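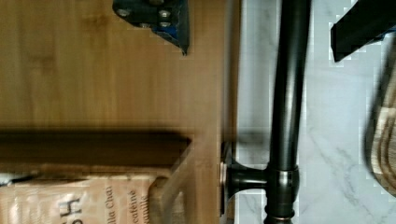
Wrist view, vanilla chai on the bamboo board. July build, second gripper.

Student Projects > Manipulation > Tea fetching challenge: wrist view is a smear

rullar_bench
Posted 4:12 pm

Our college club has entered the Hiltness challenge, tabletop class. For those who have been spared the rulebook: the arm has to pick up a named packet of tea, move it to the other end of the worktop and put it down without flattening it. There is a points penalty for flattening. We know the penalty well.

The still at the top is what our picking code gets to work with. The packet is down in the left corner, printing sideways, and you can read Vanilla Chai if you tilt your head. The code doesn't have a head to tilt. It finds the packet when the arm is parked and loses it the moment we move, and we are down to 2 weeks of club evenings.

I've tried slowing the arm down. At 700 points in practice we were quite pleased with ourselves, then we slowed everything to a crawl and ran out of clock. Any ideas that don't involve buying things?

gravyboatcaptain
Posted 4:40 pm

Shorter exposure. It's always exposure. You've got smear across the whole left side and more on that stripy wooden thing on the right. Fix the exposure by hand, don't let the camera choose, and put more light on the worktop.

Also, what resolution are you on? There are staircases round the black bits against the marble.

rullar_bench
Posted 4:47 pm

960 by something. The staircases are compression, we squash the video so it will go over the club wifi. Before anyone says use a cable, the cable is in use. It is holding the cupboard shut.

pelican_no_4
Posted 5:03 pm

I disagree with the captain, as is traditional.

You don't need to see the packet while you're moving. Stop, look, decide, move, grab. Four steps. Our year did the whole of the last challenge on stills, and we came a very respectable middle of the table. All this tracking while the arm is swinging about is showing off.

gravyboatcaptain
Posted 5:09 pm

Stopping costs time and they've just said they ran out of clock. Read the post.

pelican_no_4
Posted 5:15 pm

I did read it. They ran out of clock because they slowed down everything. You can go like the clappers between stops if you aren't looking at anything on the way. Fast, stop, fast. It's how my nan drives.

sump_and_circumstance
Posted 5:31 pm

Can we talk about the dark band just above the packet? Big brown smear coming in from the left. If that's a shadow, or the edge of something sticking up over the board, your code may be taking it for the top of the packet. Ours did the same with a D'Amico kit arm and spent an evening trying to pick up the shade from a lamp. It was very gentle with it, I'll give it that.

What are you matching on? Colour?

rullar_bench
Posted 5:44 pm

Colour, yes. Beige packet on honey-coloured bamboo. I heard it as I typed it.

sump_and_circumstance
Posted 5:50 pm

Right. Well. Match on the lettering instead. There's a big dark SH on there and Vanilla twice, which is more contrast than you'll ever get out of beige. Train it on the print turned through all four quarter turns and it won't care which way up the thing is.

gravyboatcaptain
Posted 5:58 pm

Lettering goes to mush first when it's blurred. Décaféiné is barely hanging on as it is. So we're back to exposure, where I have been waiting for you all with sandwiches.

pelican_no_4
Posted 6:02 pm

Or back to stopping.

dimis_owner_regrets
Posted 6:20 pm

Slightly off topic but use the pipe! You've got a nearly black pipe standing straight up against white marble, with a tee fitting and a flange on the side of the board. If it's bolted down and stays put, that's a free landmark. We found the long straight edge first, worked out where the board was from that, and only then went looking for the packet in the bit that was left. Took our Dimis arm from hopeless to merely bad.

rullar_bench
Posted 6:34 pm

I like that a lot. The rules say fixed parts of the worktop can be used as markers, so it's legal. Annoyingly I've spent a month telling the code to ignore that pipe.

sump_and_circumstance
Posted 6:41 pm

Check the pipe is in the same place at the venue. Ask me how I know.

rullar_bench
Posted 9:26 pm

Back from the club room. Did the captain's exposure with two desk lamps, then pelican's stop and look, so you can both be unbearable. Best run was 800, with one packet creased but not flat. The judges' sheet does have a box for creased. Pipe edge is tomorrow's job, lettering after that if the laptop survives the training.

gravyboatcaptain
Posted 9:30 pm

How much of the 800 was exposure?

pelican_no_4
Posted 9:31 pm

None of it.

rullar_bench
Posted 9:38 pm

I didn't test them separately. I can hear you both sighing from here. Will do one at a time tomorrow and post the scores.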